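**Gukville, 21 Apr 2019**

# Come tell us what you think about the Trultwood transfer station

Hi, neighbors. I'm Tegan Tawhiri, and I handle outreach for the Gukville public works office, so I'm the one who gets to write to all of you (and to the papers, hello again) when something big is coming up at town hall. Something big is coming up!

The town council has set a public hearing on the proposal from Trunar Hauling to build a waste transfer station on the old lumber lot in Trultwood. If you've driven Taheri Road lately you've seen the orange notice stapled to the fence. It's hard to read from a car, I know, and I've already had a word with our sign shop.

What Trunar wants is a covered building where the smaller collection trucks would tip their loads, and bigger trailers would then haul everything out of the county. The application asks for permission to take in 105 tons a day. Nothing would be buried on the lot, and the company says trash would be gone within a day of coming in. I've had a lot of calls asking if this is a new landfill. It isn't one, and the permit wouldn't allow it to become one.

Now, the part most of you have been calling about is the trucks. Taheri Road is narrow, it floods by the culvert, and the school bus uses it twice a day. Council member Gholamreza Rostami, whose district takes in all of Trultwood, has asked for a traffic study before any vote.

"I'm not voting on a map and a promise," he told me when I asked what I could put in this release. "I want to know how many trailers, what hours, and who fixes the road when it breaks up." 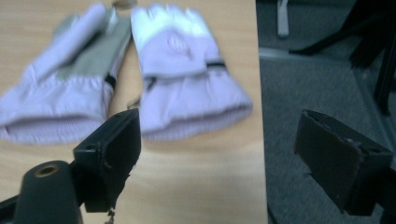
*Tegan Tawhiri*

Trunar will be there to answer for itself. Babak Shahbazi, the company's project manager, is giving a short presentation at the start, and he's promised me he'll stay until the last question. He says the building will have doors that close between loads, plus a misting system for the smell. Some of you have told me exactly what you think of misting systems, and please, come say it into the microphone so it gets into the record!

Our own engineer, Zixuan Shi, will go over drainage. The lot sits 2,000 feet uphill from Miller Creek, and she has asked the company for a new plan to catch the runoff from the truck wash. She hadn't received it when I wrote this. I'll post it on the town website the same day it lands on her desk.

A few practical things:

- The hearing is at 7 p.m. on May 9 in the high school cafeteria. Town hall only seats a handful and we outgrew it last time.
- Each speaker gets three minutes. Sign up at the door, or call the office ahead if you'd like an early spot (parents with little ones, I'm looking at you).
- Written comments count the same as spoken ones. Email them or drop them in the box by the clerk's window.
- We'll have a Farsi interpreter. If you need another language, let me know a week ahead and I'll do my best.

We're mailing notices to 3,000 households, which is everybody in Trultwood and the streets on the far side of the creek. State rules only make us notify owners within 1,000 feet of the fence, and that felt pretty stingy to me. If yours doesn't show up, call and I'll send another.

The council won't vote at this hearing. Members will take the comments, wait for the traffic study, and hold a second hearing in the fall, with a decision expected in November. The full application is at the library's front desk, and it's a thick one, so bring coffee (with a lid, the librarians asked me to say).

**Press contact:** Tegan Tawhiri, Gukville Public Works, Outreach. Reporters who'd like a look at the lot before the hearing can ask for me at the front counter, and I'll set up a time with Trunar.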